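# The bin under the sink

Most homes have one good bin and several bad ones. The good one is in the kitchen, has a lid and a pedal, and was chosen with some care. The others are a carrier bag on a door handle, a cardboard box by the back step and a tub that used to hold something else. The recycling goes in the bad ones, and it shows.

I have been writing about household storage for long enough to have owned most kinds of recycling container. I have had the three-drawer unit that took up half a cupboard and jammed on the middle drawer. I have had woven sacks with pictures of bottles, jars and newspapers on them, which looked cheerful for a month and then smelled of old milk. For two years I used a laundry basket. It was fine until the first wine bottle that had not been rinsed, and after that there was a red stain on the floor tiles that is still there.

So when Kernley, a small housewares firm in Drurnport, wrote to say it was bringing out a range of plain plastic bins meant only for lightweight packaging, I was more interested than the subject probably deserves.

## What goes in

The first thing to know about plastic recycling at home is that it is nearly all air. A week's worth from a household of two adults and a child weighs very little and fills an astonishing amount of room. Drinks bottles are the worst offenders. They roll, they will not stack, and if you put the cap on before squashing them they fight back.

Then there is film. Film is the loose word for all the clear, crackly stuff that comes round salad, bread rolls, multipacks and new shirts. It weighs next to nothing and springs open again when you let go of it. In many areas it can't go in the kerbside box at all and has to be taken to a collection point at a shop, so it ends up living in the kitchen longer than anything else. In my house it lives in another bag, made of film, which is full of film.

Young-sook Moon runs the product side at Kernley, and when we spoke she wanted to talk about film more than bottles. "People think about bottles because they can see them," she said. "They don't think about the wrapper, and then the wrapper is what falls out when you open the cupboard."

She kept her own packaging for a month before drawing anything. It was stored in the spare room, on a sheet, in heaps. Her husband was patient about it until the third week. At the end she sorted the heaps by how they behaved when dropped into a container, and ignored what they were made of. Some things went to the bottom and stayed there. Some sat on top and blocked the way. Film did both, depending on what was already in the bin.

## Shape before size

The usual answer to too much recycling is a bigger bin. Moon is against this. A bigger bin gets emptied less often, and what sits at the bottom of it is whatever was not rinsed properly. She would sooner have a small one that goes out to the main container every day or two, in the same way that a compost caddy does.

The other common mistake, in her view, is the straight-sided box. It makes the best use of a cupboard on paper, but when you tip it up the contents wedge against one another and you have to put your hand in. A bin that is wider at the top than at the bottom lets go of its load more easily, and the empty ones sit inside one another in a shop or a shed. The cost is a base that takes up less floor than the rim takes up air, so it can be knocked over by a dog or a toddler.

I tried both sorts at home over the spring. She is right about the tipping. I had never noticed how often I was reaching into the old box to pull out the last tray, usually with something sticky on it. She is also right about the dog.

There is the matter of seeing in, too. Solid colours hide the mess, and many people want them for that reason. A see-through bin shows you everything, including the label of whatever you were hoping not to discuss with the rest of the family. Something translucent falls between the two. You can tell roughly how full it is from across the room, and you can't read the packets.

## Rinse, squash, cap

I asked several readers how they prepare a bottle for recycling, and got several different answers, all given with complete confidence. The order matters less than people think, but some habits do make life easier.

Rinse with the last of the washing-up water. There is no need to run the hot tap for a bottle that held water or squash, though milk and oil do need a proper swill. Leave it upside down on the drainer for a few minutes. A wet bottle makes everything under it wet, and damp film sticks to the side of the bin and has to be peeled off.

Squash before you cap. Press from the middle, or stand on it if you have shoes on, push out the air and then screw the cap back. Caps that are left loose tend to get lost on the way, and a flattened bottle without its cap slowly fills out again. Labels can stay on in most places. I used to pick them off and can report that it took up a good part of my Sunday mornings for no benefit at all.

Film should be shaken free of crumbs and kept dry. The best trick I know came from a reader in Trurnus, who pushes all hers into one bread bag until it is as hard as a cushion and then ties the neck. She gets up to 20 wrappers in a bag. I have not matched that.

Check what your own council takes before buying anything. It is dull advice, but the rules differ from one street to the next if you live near a boundary, and a bin with four compartments is no use if everything is collected together.

## On the table

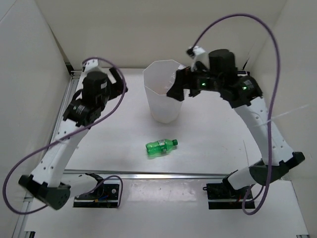

**Drurnport, February**

A bin looks a different thing out of its cupboard. On a clean white surface, with a green bottle lying in front of it and a bit of clear plastic already inside, it could pass for something you would put on a sideboard. The rim is cut into wide flat angles, and the body narrows to a rounded base. The front has been left blank, with no symbol telling you what to put in, and I was glad of that. Anyone who lives in the house will know by the second day.

The clear plastic is the hard test. It catches the light near the rim, all creases, and shows how little film it takes to make a bin look busy. The bottle is small, with its dark green cap screwed on, and would come to the foot of my bed on a bad night with a cold. I have bought hundreds like it and never once looked at the ridges.

Kernley is making 800 bins in the first run, with half of those, 400, going to a shop called Won on the harbour side of town and the rest sold from the firm's own door. Moon does not expect to get rich. "It's a bin," she said. "If you stop noticing it, I've done my job."

## Where to keep it

Under the sink is traditional and not always wise. The pipes take the best of the space, and the bin ends up behind the bleach, where it is a nuisance to reach with a dripping bottle in your hand. If you have a bit of worktop near the drainer, try it there for a week. It will annoy you at first. It will also be used by the people who have never once opened the cupboard.

The foot of the pantry is good if you have one, and so is the shelf above the washing machine, provided that everybody can reach it. Avoid the top of the fridge. Avoid the hall, unless you enjoy showing visitors what you have been drinking.

Wash the bin itself more often than you would think. Warm water, a drop of washing-up liquid and a soft brush will do it. Scouring pads leave scratches that hold dirt, and they make translucent plastic go cloudy. Dry it upside down – by the back door if the weather is fair – and put it back before anyone starts a pile on the floor where it was.

Mine is beside the bread board at present. The laundry basket has gone back upstairs, where it holds laundry, and the bag of film is on its hook by the door, waiting for somebody to go to the shop.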